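Slide 7. Planner numbers, and why I don't trust them yet

Start with the headline: 129 of 400 runs failed in sim. Pause. Ask who thinks the other runs were fine.

Nikstead scores a run on the final pose only. Clip the door on the way and still land in tolerance, and it counts as a pass. Thoa raised this in September. We kept the metric anyway. 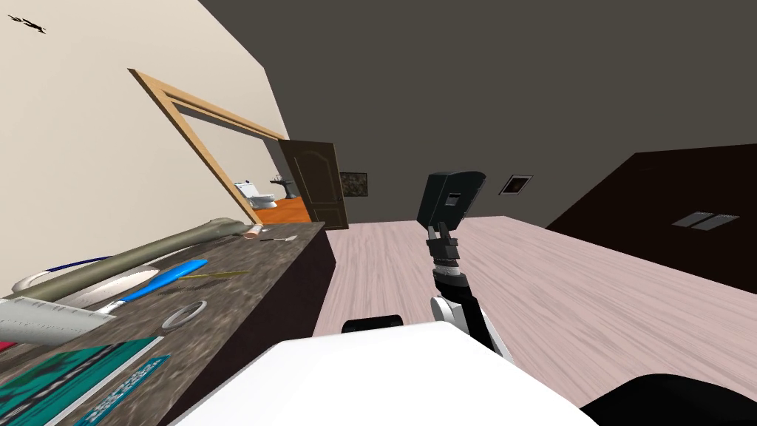 The planner gets perfect object poses straight from the simulator. Take those away and I expect the pass rate to drop — how far, I can't say. Don't let anyone quote a number for this.

Barua replans 4 times a second. Sounds good on a slide. Ask Đạt what happens when two replans disagree (he has the logs, let him talk, 2 minutes max).

Clutter: thin stuff on a counter gets merged into one collision blob. Safe, yes. Also means half the grasps are never tried.

If asked about hardware dates: no comment. Next slide.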